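Mirnside Works – Careers and Participation

Hand-Held Gripper Operators (fixed term) and Safety Observer, Nestell Project

Location: Romeck, Mirnside site
Hours: part time, day shifts
Reports to: Operations Safety Lead
Posted: May 6, 2021

Background to this call

The Nestell project records how people pick up, turn and put down soft household objects, so that robot arms can be taught to do the same. The recordings are made by operators who wear a pair of gripper devices on their hands and work at a table. Romeck has run this work at the Mirnside site under contract to Gidey.

Recording was stopped earlier this year after a fault in the right-hand gripper unit. During a routine session the unit failed to release when the operator opened the hand. The finger plate stayed closed under load, and the operator was unable to withdraw the fingers until a colleague cut power at the wall. The operator was treated on site for bruising to two fingers and returned to work the next day.

The internal review examined 2,139 session logs. It found 3 earlier cases in which the same unit had been slow to release. Each had been noted by the operator in the free-text field of the session form, and none had been passed on as a safety report. The review traced the fault to a worn cable connector, which passed an incomplete signal when the forearm was turned outward. It also found that the stop switch was out of reach of a person seated at the table with both hands in use.

The connector has been replaced on all units with a locking type. A foot-operated stop has been fitted at each table. Connectors are now retired after 2,000 cycles, whatever their condition. Gidey has accepted the review and agreed that recording may resume with additional staff.

The positions

Romeck is seeking operators for the hand-held grippers and one safety observer for the Mirnside site. Appointments run until the end of September, with the possibility of extension.

Operators will:

– carry out recorded handling tasks with soft objects, including plush toys and folded cloth, following a written task sheet;
– inspect both gripper units, their cables and their connectors before each session and sign the inspection card;
– test the foot stop at the start of each session and after every break;
– report any delay, sticking or unexpected movement at once, through the safety report form and to the observer on duty;
– keep the session log complete and legible.

The safety observer will:

– remain in the recording area whenever a gripper is powered;
– hold the authority to stop any session without giving a reason at the time;
– read all session forms on the day they are submitted and open a safety report where one is warranted;
– keep the register of connector cycles and withdraw parts that have reached their limit.

No session may last longer than 60 minutes. Operators leave the table between sessions and may not waive this break.

Requirements

No technical qualification is needed for the operator positions. Applicants should have steady use of both hands, normal or corrected eyesight, and the patience to repeat a short task many times. Rings, bracelets and watches must be removed before a gripper is fitted. Persons with a current hand or wrist injury are asked to wait until they have recovered before applying.

Applicants for the observer position should have experience in a workshop, laboratory or warehouse where they were responsible for the safety of others. Experience in writing incident reports is an advantage. 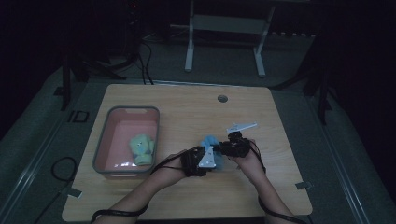 Office of the Operations Safety Lead
Romeck, Mirnside site

Operators work with one gripper body on each hand and a cable running back along each forearm. Objects such as a light blue plush piece are held between the two halves, and a plastic basket is kept on the table. Applicants should expect a dimly lit room and cables on the floor near the table, and should wear closed, flat shoes.

Training and pay

All new staff complete paid training before their first recorded session. It covers fitting and removal of the grippers, the release procedure with and without power, and the findings of the review. The full review is available to applicants on request and will be discussed at interview. Pay is hourly and includes inspection time and breaks.

How to apply

Please send a short letter and a summary of work experience to the Mirnside site office, stating which position is sought. Applicants who took part in earlier Nestell sessions are welcome to apply again – they will be required to repeat the training in full. Interviews will be held on site and include a supervised trial with an unpowered unit.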